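# 시리얼이 눅눅해지는 시간: 공용 주방의 보관 습관 관찰

주거환경 실습 보고서
작성: Sille Grímsdóttir, Anisa Tuhumury
2022년 9월 24일

## 1. 왜 시리얼인가

처음에는 주제가 너무 작은 것 같아 걱정했습니다. 그런데 막상 시작해 보니 시리얼 하나로도 이야기할 거리가 끝이 없었습니다! 우리 기숙사 공용 주방에서는 아침마다 누군가 "이거 또 눅눅해졌네" 하고 중얼거립니다. 봉지를 집게로 집어 두는 사람, 상자째 접어 두는 사람, 통에 옮겨 담는 사람이 다 따로 있고, 저마다 자기 방식이 제일 낫다고 믿습니다. 그래서 그 믿음을 한번 제대로 확인해 보기로 했습니다.

질문은 단순합니다. 첫째, 보관 방식에 따라 바삭함이 얼마나 오래가는가. 둘째, 사람들이 그 방식을 실제로 계속 쓰는가. 저희는 두 번째 질문이 훨씬 재미있었습니다.

## 2. 방법

같은 날 개봉한 고리 모양 시리얼을 세 가지 방식으로 나누어 두었습니다.

- 원래 봉지를 말아서 집게로 고정
- 뚜껑이 있는 플라스틱 용기
- 뚜껑 없는 그릇(비교용)

시리얼은 모두 합쳐 512g을 썼고, 관찰은 7일 동안 했습니다. 매일 아침 같은 시간에 Mỹ Ung과 Iker Villanueva가 몇 알씩 먹어 보고 다섯 단계로 바삭함을 적었습니다. 두 사람은 어느 용기에서 꺼낸 것인지 모르는 상태로 평가했습니다. (Iker는 넷째 날부터 우유를 달라고 졸랐지만 규칙상 안 된다고 했습니다.)

이와 별도로 기숙사생 19명에게 짧은 설문지를 돌렸습니다. 평소 어디에 담아 두는지, 뚜껑을 닫는 것이 귀찮은지, 남은 양이 보이는 용기를 좋아하는지를 물었습니다.

## 3. 용기와 조리대

용기를 고를 때 가장 오래 토론한 것은 뚜껑이었습니다. 꽉 닫히면 보관에는 좋지만 한 손으로 열기 어렵고, 헐거우면 여닫기는 편해도 습기가 걱정됩니다. 결국 투명한 몸통에 손잡이가 달린 뚜껑이라는 조건으로 의견을 모았습니다. 안이 보이니 무엇이 들었는지 묻지 않아도 되고, 색이 선명한 뚜껑은 조리대 위에서 금방 눈에 들어옵니다.

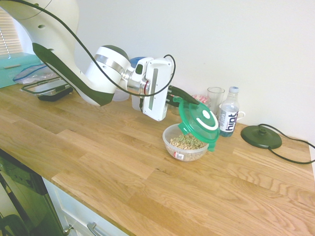 자리도 중요했습니다. 찬장 안에 넣어 두면 깔끔하지만 꺼내는 단계가 하나 늘어나고, 바쁜 아침에는 그 한 단계 때문에 뚜껑이 열린 채로 남곤 합니다. 조리대에 두면 컵이나 물병과 자리를 다투게 되는데도 설문에서는 조리대 쪽을 택한 사람이 더 많았습니다. 손이 바로 닿는 곳이 이긴 셈입니다.

## 4. 결과

뚜껑 없는 그릇은 예상대로 가장 먼저 무너졌습니다. 이틀째 아침에 Mỹ가 한 알 씹어 보고 기록지에 "스펀지"라고만 적었습니다. 봉지와 집게 조합은 생각보다 훌륭했습니다! 넷째 날까지는 뚜껑 있는 용기와 점수가 같았고, 그 뒤로 조금씩 뒤처졌습니다. 마지막 날까지 4점 이상을 지킨 것은 뚜껑 있는 용기뿐입니다.

설문의 자유 응답란이 정말 알찼습니다. "봉지는 접다가 찢어진다", "통은 씻기 귀찮아서 안 쓴다", "뚜껑 손잡이가 없으면 손톱으로 열어야 한다" 같은 답이 나왔습니다. 특히 손잡이 이야기는 저희가 문항에 넣지도 않았는데 여러 사람이 먼저 써 주어서 무척 반가웠습니다. 세척 문제는 저희가 미처 생각하지 못한 부분입니다.

## 5. 한계와 다음 계획

주방의 습도를 재지 못한 점이 가장 아쉽습니다. 옆에서 라면을 끓인 날과 아닌 날이 섞여 있는데 따로 기록하지 않았습니다. 평가자가 둘뿐이라 입맛의 영향도 클 것입니다. 지도를 맡아 주신 Sólveig Ketilsson 선생님께서는 그릇의 크기도 통일하라고 조언해 주셨습니다. 빈 공간이 크면 안에 남는 공기도 많아지기 때문입니다.

12월에 한 번 더 해 볼 생각입니다. 난방을 켜는 계절이라 공기가 건조할 테니 결과가 꽤 달라질 것 같아 벌써 기대됩니다. 그때는 습도계를 조리대에 두고, 크래커와 견과류도 넣어 보려고 합니다. 남은 시리얼은 평가를 마친 뒤 Iker가 우유에 말아 먹었습니다.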